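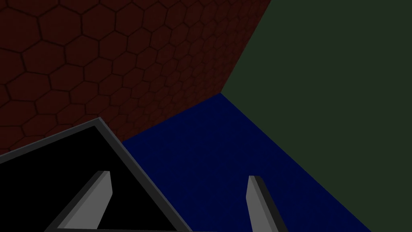 Ánh Bùi has spent most of her working life writing acceptance tests for gripper controllers. Since August she has looked after Sedell, the simulated kitchen package that Poronen licenses to teams training manipulation policies. A seat covers 200 scene variants, a wrist view, and a scoring tool that runs overnight without supervision. We spoke by phone on a Sunday, between two of her test runs.

Her account of the product is narrow. "It renders rooms with cabinets in them, and it tells you whether your policy opened the door," she says. "Customers ask for food, steam, people walking through. We don't sell that."

Wall, floor and cabinet finishes are drawn separately for each variant, and the combinations can be ugly. Bùi considers that a feature of the package. A policy trained on one tidy beige kitchen learns the beige, in her words, and then fails on the first dark door it meets. Handles are varied on the same principle: color, length, curvature, and the spacing of the mounting posts.

The release now under review, 21, changes how the wrist view is handled near the door. Earlier releases let the gripper model overlap a handle slightly before contact was registered. The new one checks contact at every physics step, at a cost in speed that Bùi puts at 52 milliseconds per rendered step on the office machine.

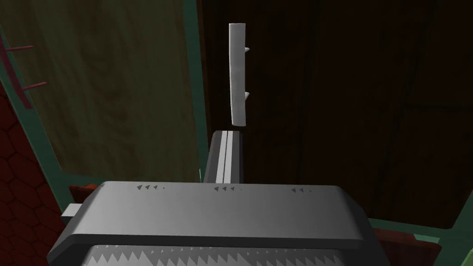 "The last few centimeters are where the money goes," she says. "Reaching toward a bar handle is easy. Arriving with the fingers open, on the correct side of the bar, at an angle you can pull from, is the hard part. We log finger opening and handle distance together so you can see which one was wrong."

The scoring tool, sold separately under the name Mavex, reads those logs. It sorts failed runs by cause and writes a plain table. In the release test it processed 497 runs, and the largest group of failures came from policies that turned away from the cabinets early and never recovered. Bùi would like a setting that ends such runs sooner. At present they continue to the time limit and are billed like any other.

She is less satisfied with the lighting. The default is dim and even, and users who want hard shadows must edit a configuration file by hand. A panel for this is planned, without a date.

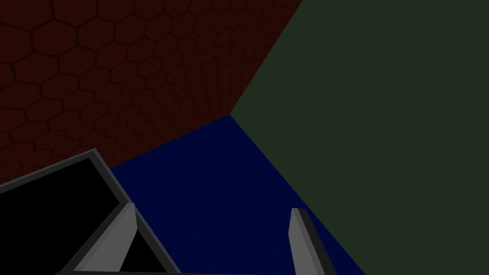
Đào, whose team has held a license since the first release, wrote to us that the billing matters more than the lighting. A run that has lost the cabinet should stop, the message said, and a customer should be able to set the limit per task. The same message called the contact check overdue and the manual thin.

Bùi agrees about the manual. The chapter on custom handles is being rewritten, and until it is ready she sends out her own notes on request.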